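Contents | Preface | Chapter 1 | Chapter 2 | Chapter 3 | Index

Chapter 2
Parts Inside the Chassis

A server chassis holds parts of two kinds. The first kind is fixed: the motherboard, the wall with its rear connectors, the molded trays. The second kind is meant to be taken out and put back during the life of the machine. It includes processors, memory modules, expansion cards and hard drives. This chapter deals with the second kind.

Each removable part has a seat and a means of retention. A processor sits in a socket under a bracket closed by a lever. A memory module stands in a slot with a latch at each end. An expansion card is held at its edge connector and at its metal bracket. Section 2.1 covers seats, and Section 2.2 covers retention. Record sheets follow the Belar form, which gives every part a line and a four-digit entry such as 1209.

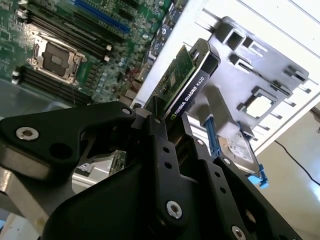
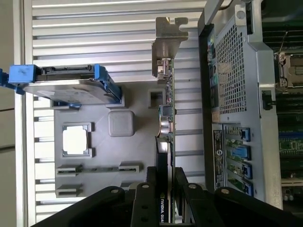
Expansion cards and drives are handled by different rules. A card is lifted by its long sides or its bracket, and the contacts are left alone. The small components on a bare circuit board are easily damaged by a sideways knock, and the Quadro K620, with its board exposed above the black shroud, should be set down only on a clean mat. A drive is carried in its caddy. Where the caddy has a handle, as the blue one does, the handle is used for both removal and insertion, and the drive body is not pulled directly.

Before reading on, the student should be able to name the seat and the retention for each part listed above.

Related chapters
Valto Rack Layouts
Kocsis Tables for Cable Lengths
The Hornelari Service Log
Exercises for Chapter 2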